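Home About Archive Recipes Contact

Quick one tonight, it's nearly 11 and I still have to pack lunches.

So. Laundry. Specifically the smell. If you've been here a while you know I moved the whole wash routine to the evenings back in December, and it was going fine. Then the towels started. That sour, wet dog thing. Clean towels! Straight off the line and you dry your face and, nope.

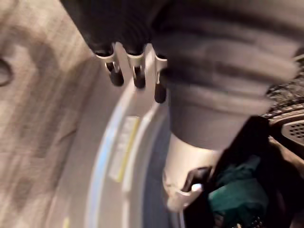
Laundry corner, green thing included.

Tried more detergent first. Wrong. More detergent made it worse, there's a film or something that hangs on in the fabric. Denise Fairclough (hi Denise) told me to cut it by half and I didn't beleive her for a good month. Halved it. Better in maybe three washes. Not perfect.

Then I did an empty hot wash, 60 degrees, nothing in it except a cup of white vinegar. The water that drained out, I won't describe it. I've been doing that every few weeks now. Also leaving the door open between loads, which my mother told me in about 1995 and I ignored.
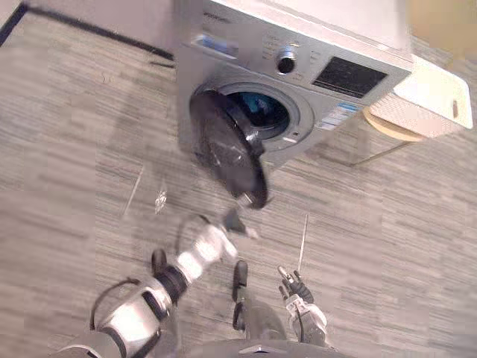 How often should you clean the detergent drawer?
Once a month is plenty for most homes, more if you use liquid softener.

Softener. I've quit. Was buying the big Bramwell bottles, lavender, smelled amazing for one day. Towels wouldn't soak up a thing. Glenys Rudd from my old building never used it in her life and her towels were like, crunchy, but they WORKED. I get it now.

Switched powder too, the Detetti unscented one. Cheaper. Comes in a box that goes soggy if you look at it wrong so mine's in a cookie tin.
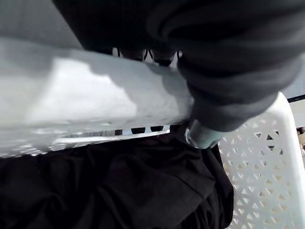
Can you wash towels with regular clothes?
It's better to keep them apart, as towels shed lint and need a longer, hotter wash.

Which I know, and still don't do when I'm tired. Small loads though. That one made a real difference, I was cramming the drum. Now I stop at two thirds and everything rinses.

Drying is the part I haven't fixed. No dryer, just the rack from Guseck with the leg that folds by itself at night and scares the cat. Eight hours by the window if it's sunny. Rainy weeks, forget it. Thinking about a fan.
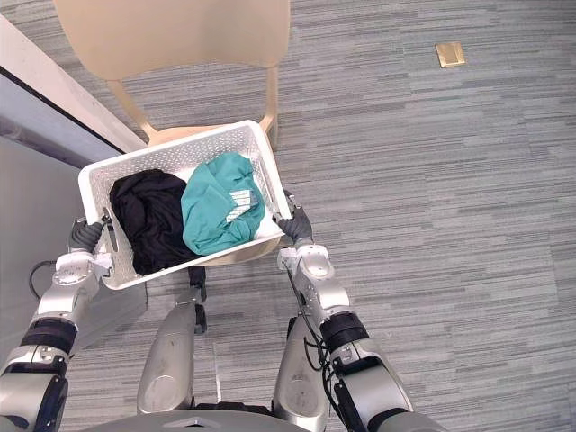
Issue 8

Next time, stains, probaly. I have opinions on grass stains and a whole shirt to sacrifice. If you've got a fan you like put it in the comments please, small and quiet, not white if possible. Ok lunches. Night.

Share 60 shares | 11 comments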